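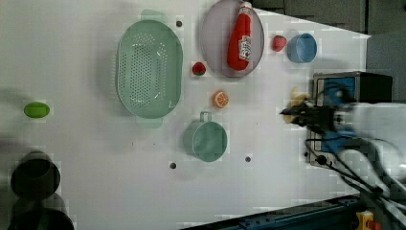 Progress report: Everyday Kitchen sorting and table-laying sessions

Projects > Jiltilholm Day Centre > Reports > Spring period

Reports Calendar Staff Contact

Submitted to the Lavel Fund by Tyra Bråten, project lead
Period covered: January to April

1. Purpose of the grant

The grant supports the purchase and use of household objects and toy foods for supervised kitchen activities at Jiltilholm. Participants practise naming, sorting, fetching and putting away ordinary kitchen items at a table before moving to the training kitchen next door. The agreement asks for a written account of the equipment, the sessions held and any changes to the plan at the end of each period. The first report dealt with the preparation of the room and is not repeated.

2. Equipment

The core set is now in regular use. It includes a mint-green oval colander, a mint-green mug, a lavender-gray plate and a light blue bowl. The toy foods include strawberries and an orange slice, and a red ketchup bottle with a white cap is used together with the plate. The pieces are set out on a white tabletop, where the stronger colours are easy to pick out. Marit Halvorsen, who leads the morning sessions, has asked that any replacements be bought in similar shades, as several participants find an item by its colour before they use its name.

The two strawberries differ slightly in size and in their shade of red. They were first entered in the inventory as a pair. They are now listed separately, and staff have found the difference useful for the words "larger" and "smaller".

The darker pieces have been less successful. A black cup-like pot was taken for a mug by a number of participants in the early sessions, and the instruction cards did not help, since they used the word "pot" for two different objects. The cards have been rewritten and the new wording has been in use from March.

Replacement pieces were ordered from Söderlund. The delivery arrived later than agreed and one box was incomplete. The supplier has credited the missing items, and the credit will appear in the next financial statement.

3. Sessions

Six participants completed the full course in this period. Two others began and have been offered places in the next group, one following illness and one owing to a change of transport arrangements.

Each session begins with a mixed table. Participants are asked to separate food from tableware, then to place a named food on the plate or in the bowl. Later sessions add instructions in two steps, such as putting the orange slice in the colander and then moving the colander aside. The last part of the session is given to clearing the table, and Holger Midtbø reports that this is where the clearest progress has been made. At the start of the course most participants waited to be told where each item belonged. By April the group cleared the table with few prompts, although stacking the plate and bowl in the cupboard remains difficult for some.

The afternoon group has been slower to settle. Its sessions were moved to an earlier start in February after staff noted that concentration fell towards the end of the day. Attendance improved after the change, and the earlier time will be kept.

4. Storage and hygiene

All pieces are washed after use and returned to labelled shelves. The shelves supplied under the Vota storage scheme were too shallow for the colander, which is kept on top of the cupboard for the present. A deeper shelf has been requested from the property office.

5. Expenditure

An amount of 2000 kroner was set aside for replacement objects and printed cards. The cards have been paid for in full. The remainder is held against the second order, and no transfer between budget lines is requested.

6. Next period

Saoirse Ní Bhriain will join the project to prepare a short handbook for families who wish to continue the exercises at home. A draft will be sent to the Fund for comment before printing. Njål Haugen remains the contact for financial questions.

The Fund is asked to approve the revised inventory and to note the change to the afternoon timetable.

2 comments Share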